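Gurnside Recipe Cards

Text of 800 handwritten recipe cards from the Gurnside parish kitchen, typed up by Jade Charbonneau. Version 5, last updated 23/06/2021.

What's in it
One plain text file per card, plus index.csv with title, card number, category and year if the card gives one. There are 16 categories. Breads and pickles are the largest.

Spelling
Left as written, including "vinigar". Measures are not converted. A "Simel cup" is smaller than a standard cup – see measures.txt before you cook from these.

Known problems
23 cards have water damage and contain gaps, marked [?]. The Kowalchuk cards were typed from photocopies and some fractions may be wrong. Card numbers skip wherever a duplicate was dropped in February.

Baskets
A few bread cards call for proofing in a basket and give no size. Any shape will do if you line it with a floured cloth.

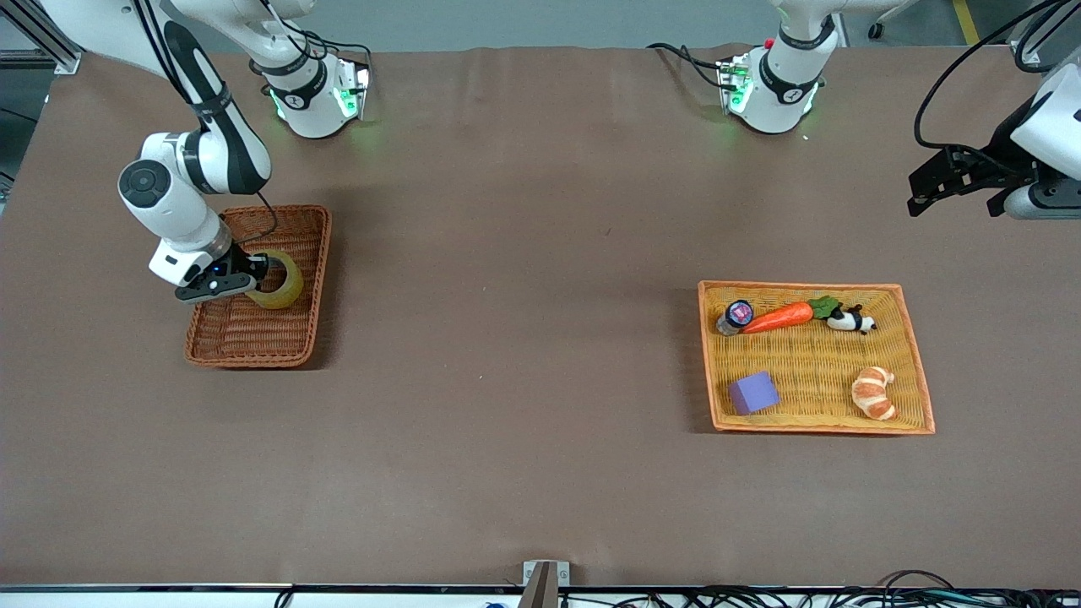
Small brown wicker basket, left, and larger orange wicker tray, right.

License
Free to copy and share. Please credit the Gurnside cards. Send corrections with the card number in the subject line.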